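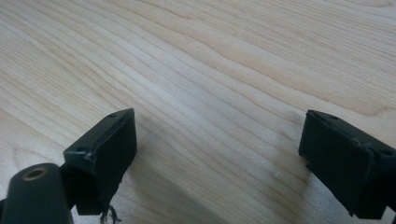

Pads drifting open on a hand-held gripper, and is the other one worth the switch?

Posted by Helju Paulauskas in Grippers and Hand Tools
September 1, 2019
Viewed 1484 times

Hello everyone, and sorry in advance for the length of this, I never did learn to write a short post.

I have been trying out two hand-held grippers side by side at my bench, a Zerix and an Aliyu, both with the black two-finger pads and both carrying the small camera that looks down between the fingers. The idea is to pick one and then use it for all our demonstrations of picking up and sorting small parts, which the arm will later have to copy. I'd rather settle this before I record a whole month of work on the wrong tool!

So far I have 379 recordings with the Zerix and 345 with the Aliyu, all of them done on the same pale wood tabletop by the window. Same parts, same trays, same tired person holding the thing.

My trouble is with the opening width. When I let go of the trigger on the Zerix the fingers spring apart nicely, but they don't always come to rest at the same place. I measure between the inside faces of the pads with a pair of calipers, and over a morning the gap creeps wider. It's a small amount, a millimeter or a bit more by lunch, but our software works out how far the fingers are open from where the pads appear in the camera view, and it starts giving me nonsense toward the end of a session. If I zero it again it behaves for a while. The Aliyu doesn't creep nearly as much, but the trigger is stiff and my hand aches after an hour with it, and I can't imagine asking anybody else to use it all day.

I have tightened the screws that hold the pads on. I have also tried moving the lamp, in case the software was being fooled by the light, and that did make the readings a little steadier, though the calipers still say the gap is changing, so it can't only be that.

Has anyone here lived with either of these for a good long while? Is the creep something I can fix, or should I put up with the stiff trigger? And if you think I'm measuring in a silly way, please say so, I won't be offended.

Ngozi Ekpo
38 people found this helpful

Hi Helju, and welcome, long posts are fine by me (you'll see why in a minute).

I used the Zerix every working day from last December until this summer, and yes, mine crept too. I went after the pad screws first, the same as you, and it made no difference at all. What was moving on mine was further down. The pads bolt to a bracket, and the bracket fastens to the body, and the screw on that lower joint goes into a threaded insert set in the plastic. Every time the fingers snap open, the bracket gets a little knock. Do that a few hundred times and the joint eases itself outward by a hair, and at the tips of the fingers a hair becomes your millimeter.

To find out if yours is doing the same, put the gripper down on the table with the fingers open and hold the body still with one hand. With the other hand, push gently on one pad, sideways, as if you were trying to open it further than it wants to go. Watch the bracket where it meets the body and leave the pad out of it for now. If you can see or feel it shift there, you've found it. Try both sides! On mine it was only the left finger, and I had spent two days fussing over the right one.

The cure was easy enough. Take the lower screw out, clean the thread, put a small drop of the removable kind of thread locker on it, and tighten it by hand until it's snug. Please go easy. If you lean on the driver the insert can turn in the plastic, and then you need a new body (ask me how I found out). Leave it overnight. I also cut a thin rubber washer and put it where the finger hits its stop, to soften the knock, and I have the feeling that did as much good as the glue.

About the lamp, I'd keep going with that. Black pads over a pale tabletop give you good strong edges, but when the shadow of your own hand and the gripper falls across the wood between the fingers, the software has a gray patch to deal with just where it's looking. I put a second lamp on the opposite side from the first and turned both of them down a bit. A soft shadow on each side was much kinder to the readings than a single dark one. If you're next to a window you might draw the blind as well, as the light will wander over the day, and that could be mixed in with your morning drift.

As for which to keep, I'd fix the Zerix and stay with it. I tried an Aliyu for two weeks at the Florthorpe workshop and my thumb has not forgiven me. It is a well made thing and it does hold its width, I'll give it that. But when your hand is tired you start closing too fast and letting go too early, and all of that goes into your recordings, and then the arm learns it from you.

One more small thing, zero it fully open at the start of each batch and write down the caliper reading beside it. It takes a few seconds and you'll know which recordings to trust.

benchrat_tom
4 people found this helpful

Aliyu trigger gets better if you swap the return spring for a lighter one. Any hardware store. Mine's been fine.

Zasureo_user
2 people found this helpful

I have neither of these, we have the Zasureo at work, but we had the same kind of drift and ended up sticking a little printed marker on each finger so the camera had something definite to follow. The numbers got a lot better. It won't stop a loose finger from being loose, of course. Check the pads aren't worn round at the edges either, ours were, and that threw the edge finding off before we had the markers on.

Helju Paulauskas

Thank you all so much! Ngozi, I did your push test and it's the left bracket on mine too, I could feel it give right where you said. Thread locker is on and I'm leaving it alone until tomorrow, with great difficulty. I'll try the washer next, and I have a second lamp somewhere in the closet. Tom, do you remember how much lighter the spring was? I'd still like to give the Aliyu a fair chance before I send it back.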